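Drestia cell: where we've got to
Progress note for the Dondlow fund, July 2018

Hello all. This is my second note of the year, and it's mostly about setting up and looking after the simulated kitchen cell, which has eaten far more of my time than I told you it would in January. The money is holding up fine. My patience was a bit thinner in the spring, but we're in decent shape now!

The big job was the wrist. The gripper was sitting slightly rotated on its mount in the model, so whenever the arm came down on something tall it arrived at a slant and caught one side first. Edivaldo Araújo and I went back through the mount settings line by line and found an offset entered with the wrong sign (mine, I'm sorry to say). We put that right, reset the zero on every joint and saved the lot as a new baseline, so if anyone fiddles with it we can get back in one go. The spray bottle is our usual check now, as it's tall and narrow and shows up a crooked approach straight away. We start with the fingers wide open beside it and go from there. 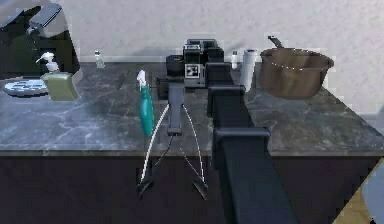
Gianni Lombardi would like it put on record that the finger stiffness still isn't right, and that a new baseline is no use if the fingers bend more in the model than they do on the bench. I agree with him, and it's next on my list. He has offered to measure a proper set of fingers at Tristham, which would save me guessing. I've pencilled in 3 days for it.

Next, the marker on the wrist. We use it to work out where the wrist is from the camera view, and the reading used to jump about whenever the arm turned too far away. I've added a limit so the cell stops and asks for a fresh reading if the jump is too big. It's a bit fussy at the moment – it stopped on me 185 times over a run of 1,000 moves – but I'd sooner loosen it slowly than miss a bad one. Ashton Lockyer is going through the log to see which stops were worth having.

Then there's the lighting, which I'd put off for ages. The arm throws a shadow on the back wall, and the old settings gave it such a hard edge that our tracking step kept picking it up as part of the arm. I've softened the light and told the tracker to leave the wall alone. 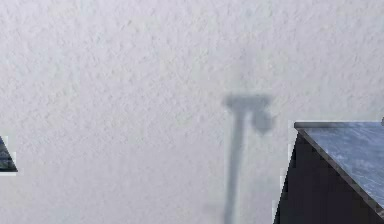
I also want a shadow check in the start-up routine, so that we catch it early if the light settings get changed by an update. Brynhildur Ladefoged has written a first go at one. It works on her machine and falls over on mine, and we think that's down to the version of Sanna I'm running.

Still to do: the finger stiffness, the Sanna update, and a proper start-up sheet that somebody other than me can follow. Nimal Marikar has asked for the sheet twice, so that one had better come first. I don't need any extra money for any of it, though I would like to keep Edivaldo for two more weeks if you can spare him.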